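Intro to Travel and Tourism
Notes, unit 3: The short city trip (planning, cost, time on the ground)
September 13, 2004

Read chapter 4 before next class. These notes don't replace it. Terms in capitals will come up again.

1. What counts as a short trip

Textbook says one to three nights. Trade people stretch it to four. For this class: any trip where travel time is a big share of total time away. So a two-night stay a short train ride off is short, and a four-night stay with a full day of flying each way is also short. It's the ratio we care about.

DOOR TO DOOR TIME = leaving home until you drop your bag at the hotel. Not flight time. Students always use flight time. Airlines print flight time, so that's the number in your head.

GROUND TIME = bag down to bag up again. Subtract sleep and you have USABLE TIME. Usable time is always smaller than people expect when they book.

Worked case, we did this on the board. Traveler goes to Pendora (our made-to-measure city for the unit, map is in the packet). Two nights. Leaves home early morning, bag down mid afternoon. Leaves hotel at noon on the last day. Usable time comes out at 30 hours if you allow normal sleep. Now take out meals, work 39 into the packet table where it says "hours before sleep adjustment" and check you get the same thing. A few people had the lines swapped.

2. Why people take them

- tacked on to work (conference, sales call, training)
- visiting family or friends
- event: game, concert, wedding
- cheap fare came up
- just a break

First one is the biggest for Pendora and the one hotels there plan around. Traveler comes for a meeting, stays one extra night on own money. The extra night is called the TAIL. Sometimes it goes on the front instead, still called a tail, don't ask me why. Hotels like tails. Room is already made up, no new check in, guest already knows where breakfast is.

Event travelers behave differently. They spend more in one evening and almost nothing the next morning. Look at the restaurant column in the packet.

3. Getting there

Two airports serve Pendora. The near one is small and fares run higher. The far one is cheaper but then you need the bus or a cab. Classic trade, money against usable time.

Bus from the far airport, 10 dollars one way, runs until late evening. Cab is several times that. With three people sharing, the cab starts to look fine. With one person on a two-night trip, you have to ask what an hour is worth. We call this the HOUR PRICE. Everyone has one even if they never wrote it down. For the homework you pick a number and stick with it all the way through, dont change it halfway because the answer looks wrong.

Also arrivals. Late arrival on the first night = you paid for a room and slept in it and thats all. Sometimes it is cheaper to take the dawn flight next day and skip the room completely. Sometimes the dawn flight wrecks you for the whole day. No formula for that one.
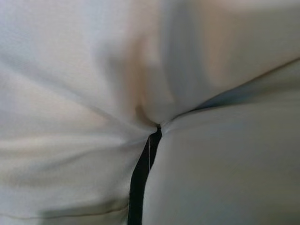
Trains: Pendora to Ruppert, the old river town. Good day trip on paper. Look at the return times though. Last train back is early, so dinner in Ruppert is out unless you stay over. Plenty of visitors find this out at the station. Small towns near big cities lose the evening money this way and it's a timetable problem more than a marketing problem. Will be on the quiz in some form.

4. Where to stay

Center vs. edge. Same trade as the airports. Room in the center of Pendora at the Litness, 146 a night in the off season (January rate, tax not in). Edge hotels well under that but add a ride in and a ride back every day, and if you're the type who goes back to the room in the afternoon, double it.

Short trips favor the center. Longer the stay, the more the edge makes sense. Draw the two lines, find where they cross. The cross point moves with your hour price, so two people in this room can do the math correctly and end up in different hotels.

Watch for: breakfast included or not, luggage storage after checkout (huge on a short trip, gives you back the last afternoon), check-in time. An early check-in is worth more than a nicer room to most short stay guests. Surveys in the chapter back this up, see the second table.

5. Planning the days

FIXED POINTS first. Anything with a time on it: meeting, show, dinner booking, train. Write them down. Then cluster. Put things that are near each other together. Sounds obvious, most first drafts I get from this class cross the river four times in a day.

One big thing per half day. Museum or market or long walk, pick. Two big things in a half day and one of them gets a quick look from the door.

Leave a gap. Rain, tired feet, a long lunch. Planners who sell packages hate gaps because it looks like nothing on the brochure. Dotell, the package seller in the case study, fills every slot on day one and then gets complaints that day one was too full. Their fix was to print "free time" and put a shopping stop in it. Discuss.

Closing days. Museums in a lot of cities shut one day a week. Check before booking the flight and not after.

6. After

Travelers judge a short trip by the best part and the last part. Bad airport on the way home drags the whole thing down. So where you have a choice, put the easy leg last. Near airport going home, even if you came in through the far one. Price an open jaw (in one, out the other) before assuming it costs more, often it doesnt.

Expense side for work trips: keep personal costs on seperate receipts starting from the first hour of the tail. Employer pays for the fare either way in most policies but meals and room on the tail are yours. Policies vary, read the one in the packet.

Homework

Plan a two-night trip to Pendora. State your hour price at the top. Show door to door time, ground time, usable time. One hotel, one airport in, one airport out, and a one paragraph reason for each. Include one fixed point of your choosing. Ruppert optional, but if you go, show me the return train.

One page, typed. Tables can go on the back. Late papers lose a grade.

Next unit: seasons and off-season pricing. Bring the January rate sheet.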